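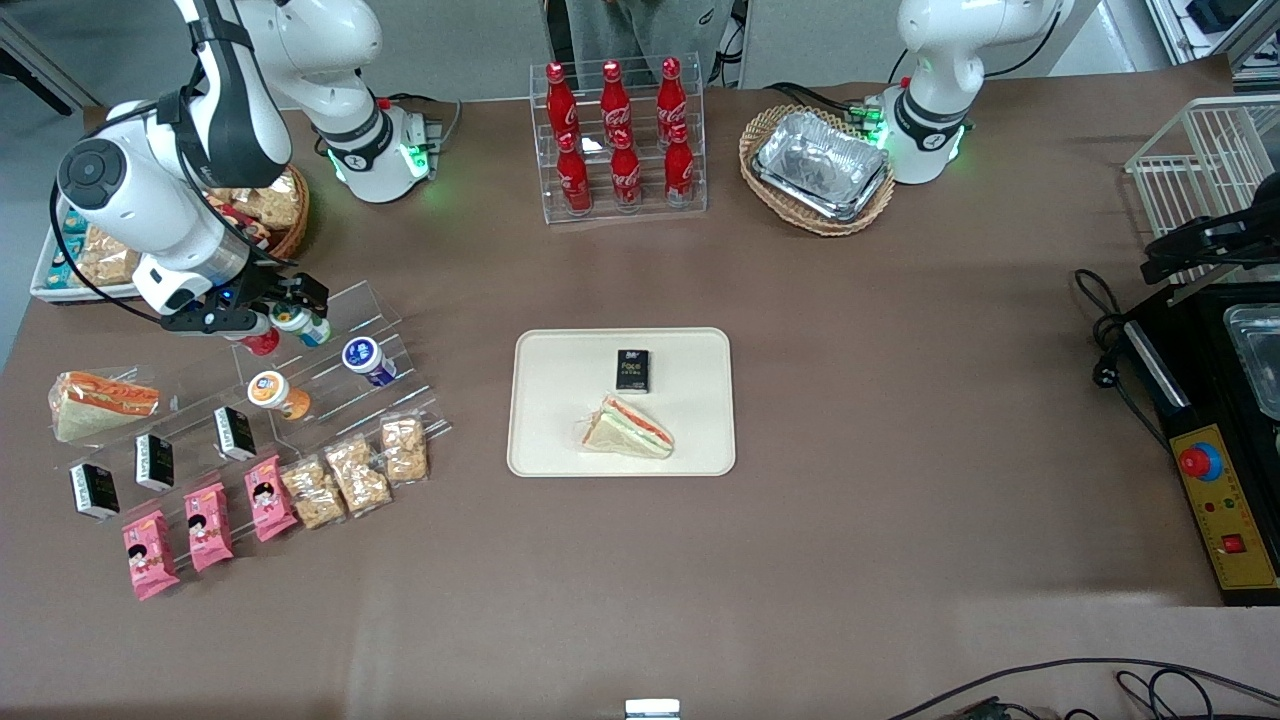

Re: snack table layout – I'd keep the drinks at the back in two rows, higher and lower, so people can read what's there without lifting anything. The six red Coca-Cola bottles in the clear rack work fine like that. Yogurt drinks are the problem, one's on its side on the tiered stand already. Can we get them a flatter shelf? Sandwiches stay at the end of the stand. Bread in the round wicker basket, wrapped, yes.

Budget is 640 for October, dont go over. Prunda invoice still to come.

Katalin

On 4:33 pm, Gilang Tjoa wrote:
> Do we want the baskets at all? They take up a lot of table.
> Also Puspita asked if the pastries could go nearer the front – she
> couldn't find them last time. I can pick up a second stand from
> Lenihan if someone tells me the hieght.
> Gilang

Lists > Canteen > Snack table

1 min read

Comments

Chiyo Tanabe: Keep the baskets please. Crumbs everywhere without them.

Prasetyo Siregar: Second stand yes. Will measure the shelf tonight.

Puspita Mandagi: front left for pastries, thank you!!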